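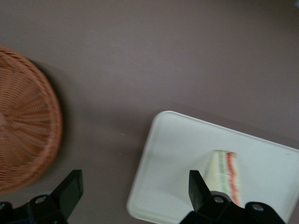
Sandwich, tray and basket, from the wrist camera

Home | Projects | Reports | Visits | Contact

Trerno snack table: progress report to Aston, February
Prepared by Verena Schnyder

We held our first open day at the Mösli lab, and it went better than I dared hope! Sixty guests came through between 10 a.m. and 4 p.m., in groups small enough for everyone to get close to the table. Your grant paid for the second arm and the new grippers, and those were what people wanted to ask about.

Gebhard Tanner ran the robot and Kiều Lò did the talking. We picked food for the demonstration because it's hard in such different ways — bread squashes, cans roll, wrappers shine and confuse the cameras.

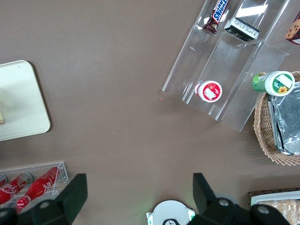
Cola cans, the clear snack rack and the open middle of the table

Visitors loved the wrist view on the big screen. A school group asked Kiều 27 questions (she kept a tally) and stayed through lunch to watch more. Glória Bragança has already asked if Metance can send a team in the spring, and I've said yes. 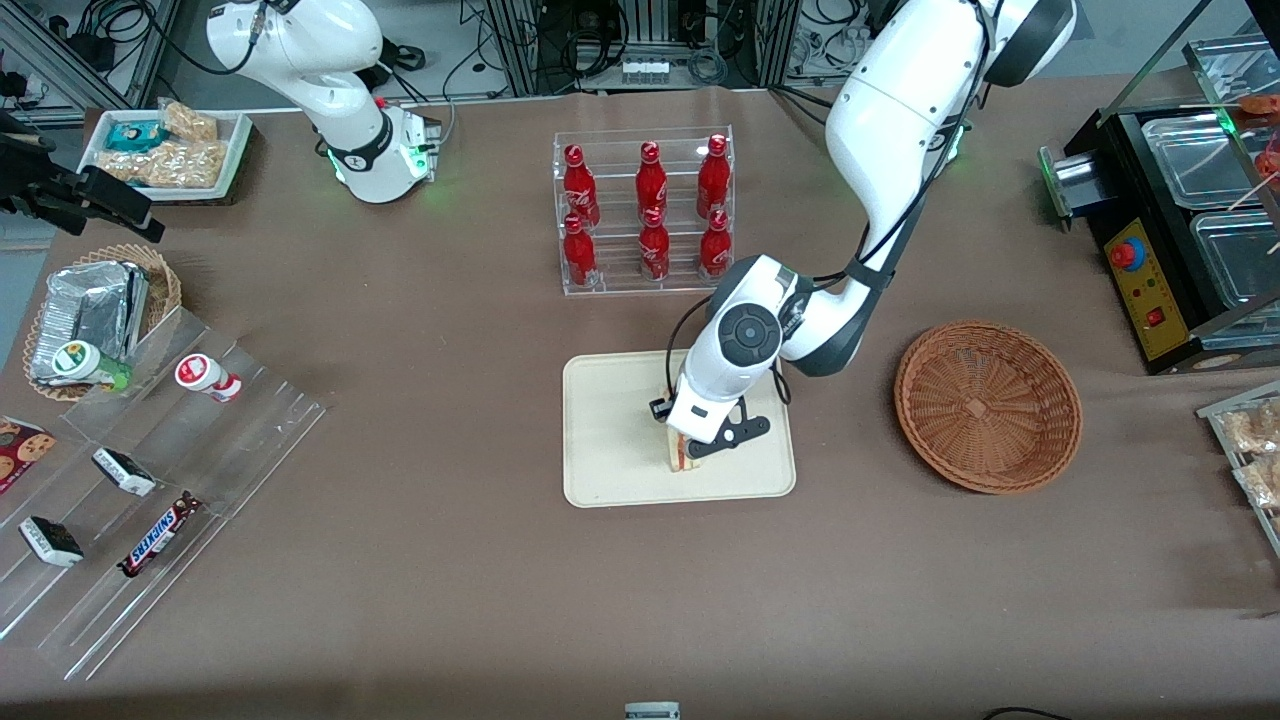

Both arms over the table, with a sandwich held upright on the tray

Spending on the day came to 958 francs, all within the visits budget. Still open: softer finger pads, a slower approach to the tray, and better light over the clear racks. Gertraud Wallner is pricing the pads now, and we'd like to try five kinds before the Metance visit.

Print this page | E-mail this page

Contact: Verena Schnyder, Trerno project office | © Trerno | Back to top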